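Finally doing something about the office floor. Carpet tiles, grey with a fine stripe, from Sonasard. £218 the lot.

Spent Sunday morning pulling up the old stuff. The glue by the door took longest - scraper and warm water in the end.

Dry laid the first row before sticking any. Glad I did, the wall isn't straight.

Stripes all run the same way. The packet says quarter turn but I don't like the chequered look.

Last row went in by teatime.
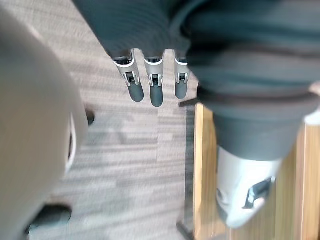

Do you have to glue every tile? Only the edges and doorway in a small room - the rest hold each other in place.

Skirting next week.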